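Forum > Home & Workshop > Furniture
White tabletop, oil or lacquer?
2 min read

maplesyrup_kev
I finally bought the Lindqvist table I've been drooling over and I want to keep the top white. Has anyone tried Penetti hardwax oil in the white tint? I love how it feels on their sample boards!

tansybrook
Yes, go for it! I did my desk in July, two thin coats, buffed by hand, and I still pet it every morning. Spills wipe off if you catch them quickly (coffee is the one to watch).

oldgrain88
Going to disagree. White oil yellows. Mine went cream by the window in 4 months. Lacquer it and be done.

tansybrook
Was that Penetti, or the cheap stuff? Mine sits in full sun and it's as white as day one.

oldgrain88
Sukodham, and it wasn't cheap.

maplesyrup_kev
Ha, ok, now I'm torn. Lacquer looks so good but I'm scared of scratches.

pim_offcuts
Scratches are where oil wins, you just sand the spot and rub more in. With lacquer you redo the whole top. I've done both and would take oil every time, but oldgrain88 is right that brands differ a lot. Test the underside first and leave it a week!

oldgrain88
Fine, test the underside. Still lacquer for me. Glare doesn't bother me either.

pim_offcuts
Glare would drive me nuts, I like a matte white. A white top with light on it:

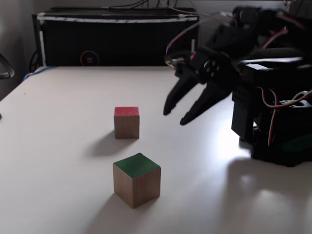

Related threads
- Jendamia wax over milk paint
- Getting coffee rings out of oak
- Best pads for hand buffing

Last updated July 28, 2024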